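Trornari Tabletop Cell – Demonstration Days at the Drevuvberg Workshop

14 shares | 2 comments

The Trornari is a tabletop work cell for picking up and placing ordinary household objects. It is sold as one unit: the table, the panels, the arm with its two-finger gripper, and the cameras. For customers who want to see the cell before they order, Gavalas keeps one set up in Drevuvberg, and a visit there takes one morning or one afternoon.

We do not use special test blocks in the demonstration. The visitor gets the same kind of objects that the cell will meet later, and may change their positions on the table before each run. 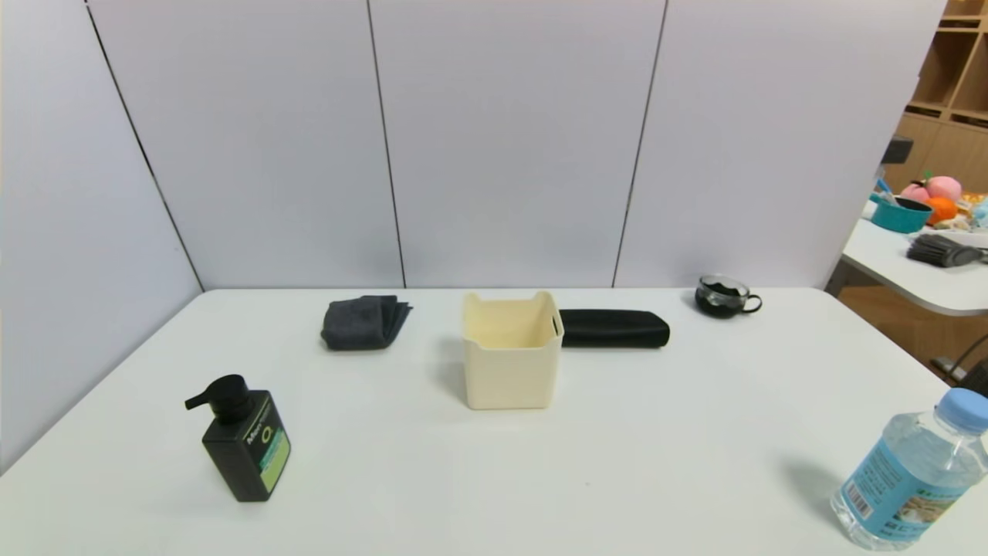 The demonstration table, with folded cloth, storage bin, black case, glass cup and two bottles.

The panels are light gray and without gloss. Customers sometimes ask if they are necessary. We recommend to keep them, especially in a room with windows, because the objects stand out better against a plain surface and the light stays even. On the right side the cell can be left open, so that the operator can reach the table from a second place.

Fingers and wrist camera

The fingers are matte black, narrow at the tip, and have a long slot along their length. A small camera at the wrist looks between them, so the operator has the object and both tips in one view. Soft things are where this view helps the most. A folded towel has no hard edge to take hold of, and the tips must come down on the correct side of the fold.

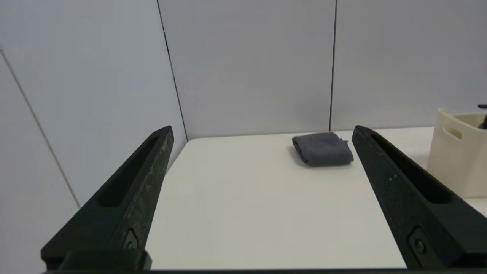 For this kind of object we advise a slow approach and a low closing force, which is set in the menu "Grip". The factory value is 4 on a scale that goes up to 57. It is enough for cloth and for light plastic. Visitors are welcome to try higher values, but please ask the person at the desk first.

Bottles are a different task. The opening between the fingers must be wider than the body, and the tips should arrive at the same height on both sides. A bottle of 375 ml is a good size to begin with.

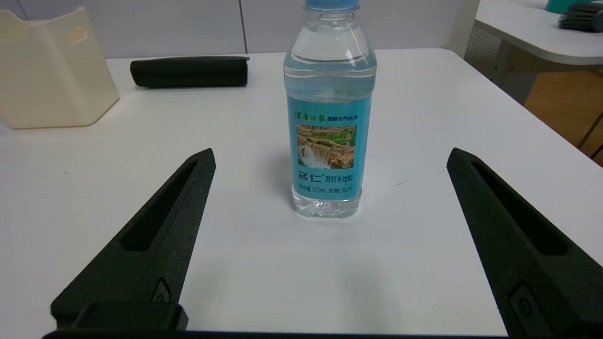
If the label is smooth, choose a grip point on the grooves above or below it. The fingers can be replaced by the user with a small screwdriver, and scratches on the black finish do not change the function. A spare pair is in the box.

Visits in Drevuvberg

The visits are led by Kirsty Innes, who also gives the training after delivery. She begins with the view from the head camera, which covers the whole table, and goes to the wrist camera later – most visitors understand the positions faster in this order. 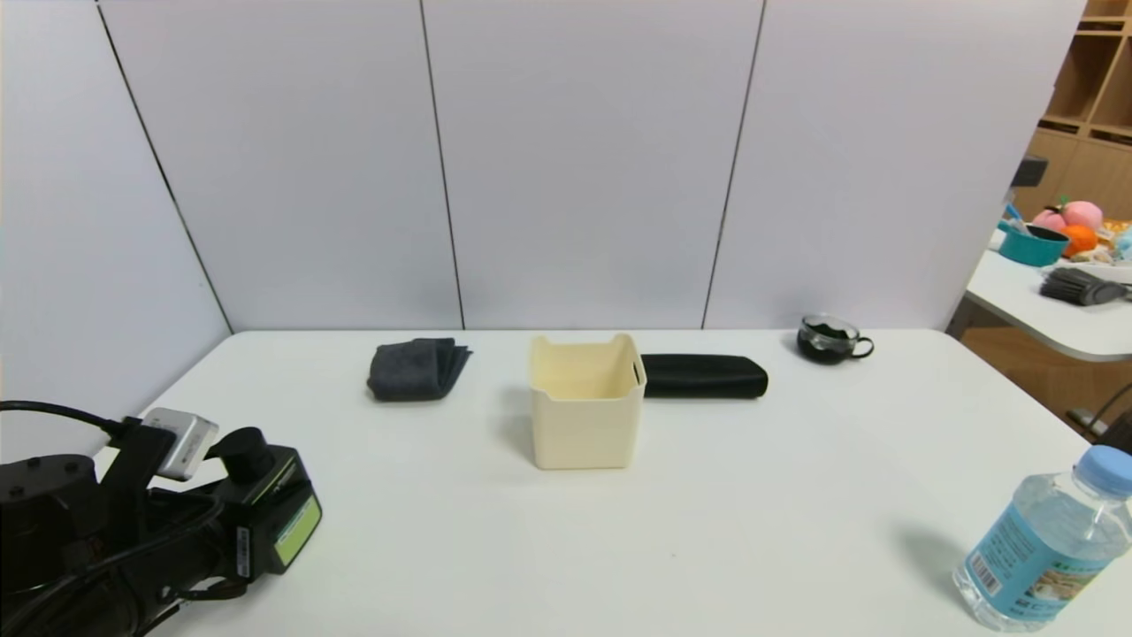
Head camera view: the arm at the left, the objects on the table, the second table behind.

A visit is free for up to 4 persons from the same company. Please write to us at least two weeks before and say which objects you want to try. You can bring your own, if they are clean and have no sharp edges. The next group of dates will be in November.

Page updated 16 May 2020

Related items
Trornari replacement fingers, pair
Trornari side panel, light gray
Plostel 300 wrist camera mount
Gavalas operator training, one day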